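Postcards, again

7 January 2019

So the holidays are over, the tree is out on the curb, and I've gone right back to my bad habit, which is buying boxes of old postcards I have no room for. I blame December. Everybody was cleaning out their closets before the relatives showed up, and the flea market in Haugen was packed with shoeboxes.

I came home with one that had 311 cards in it. I know the number because the seller had penciled it on the lid, and yes, I checked (he was right!). Most of them were mailed from lake towns, and a good chunk were sent to the same address in Wundach, so I think I bought one family's whole mailbox. There's a lot of weather in it. "Rain again, soup good." That's a complete message, front to back, and I love it more than anything I've written this year.

My sorting system used to be by place. Then I tried by date, and that fell apart fast because half the postmarks are smudges. Now I sort by what the person was complaining about. Food, beds, bugs, other guests, feet. Feet is a much bigger pile than you'd expect! I keep them in those long Jistell boxes that hold 500 each, with little dividers I cut out of cereal packaging, and they fit on the bottom shelf of the hall closet if I take the vacuum out. The vacuum lives in the bathroom now.

The whole collection is at 906 as of last night, and I told myself I'd stop at a thousand. We'll see. I said that about 50, too.

A few people asked about sleeves. I've tried the cheap ones and they go cloudy and smell like a shower curtain, so I switched to the Ronduron kind, which are stiffer and a pain to open with cold hands, but the cards slide in straight and stay put. I only sleeve the ones with loose stamps or soft corners. Everything else gets to breathe.
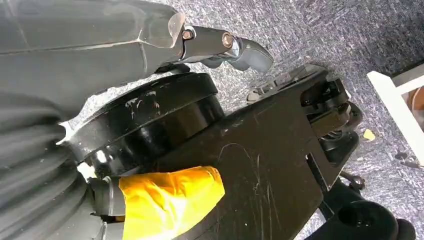
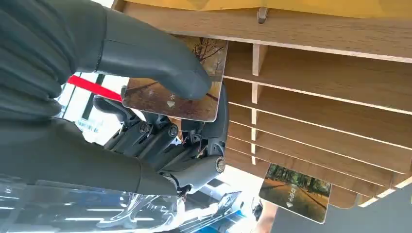
Anyway, the next job is the handwriting. There's one writer in the Wundach batch whose letters all lean so far over that I can't tell an n from a u from an m, and she (I've decided she's a she) wrote the longest messages of anybody, up the sides and around the stamp. I've gotten through four cards so far. She does not like her hotel. If any of you read old cursive for fun, leave me a comment and I'll type up the parts I'm stuck on.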